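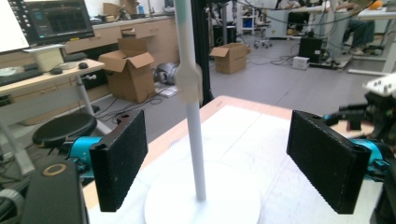 Rakow Movie Night Picker, second edition

$40, ships from our place in Astby

Hi! I'm Milagros Rivera and I make the Rakow, a small box that picks a movie for your household and then refuses to discuss it. You plug it into the TV, tell it who's on the couch, and press the one button. It thinks for 28 seconds (it doesn't need 28 seconds, but people trusted it less when it was quick) and then it starts playing something. That's the product.

I got the idea in April of a very bad year for my marriage, when my husband Rutilio Camacho and I spent an entire Friday evening reading descriptions of submarine movies to each other and then went to bed. We don't even like submarine movies! We were just in that row and couldn't get out.

The first edition let you say no. Big mistake. Every single customer said no, over and over, and one household in Wostier rejected 1610 movies in a weekend and then wrote to ask whether the box had anything "more like the first one." So the new edition has no no. It has a button called Noted. Press it as much as you want, it makes a very nice click.

How it decides

The picker runs a small AI model we trained on couch arguments, mostly ours. It knows that "I'm fine with whatever" means a person has exactly one movie in mind and will be hurt if you don't guess it. It knows that a person who asks for something short will accept a three-hour movie as long as there's a heist. It has learned that anybody who says a movie is "supposed to be good" hasn't seen it and isn't planning to.

It does have opinions of its own, I should warn you. Ours went through a courtroom phase and we watched a lot of objections being sustained. If yours gets stuck on something, hold the button down until the light goes orange and say "come on" in a tired voice. That clears it most of the time. If it keeps putting on the sequel before the original, it's doing that on purpose, and I've stopped fighting it.

What you get

The box, a power cord, an HDMI cable that is a little too short (sorry, I bought 1000 of them), and a printed card with the house rules. The rules card is blank on the back so you can add your own. Ours says Rutilio can't look up the actors until the credits.

Settings

Couch size: one person up to nine. Past nine it plays a cartoon and won't take questions.

Phone Mode: for when somebody is obviously on their phone. It picks a movie with subtitles.

In-Law Mode: no nudity, no divorce, nothing set in a hospital, and the dog lives. There are fewer of these than you'd think, so expect repeats around the holidays.

Snack Delay: waits until everyone is back in the room. You can turn this off if you've got a slow one and you're feeling mean.

Does it work with my streaming services?

It works with the ones you pay for and also, somehow, with the one you forgot you're paying for. It'll find that one right away and it will use it out of spite.

Can I return it?

Sure, within 40 days. Put it back in the box and press Noted one last time so I know. You pay the shipping, except in Pacheco, where I'll just come get it because my sister lives there and I'm over all the time anyway.

Is it going to take over the world?

I asked it. It put on a movie about a couple who open a bakery.

The next batch goes out Sat 16 May. Orange and gray are in stock, green is waiting on lids. If you want green, put it in the order notes and be patient with me.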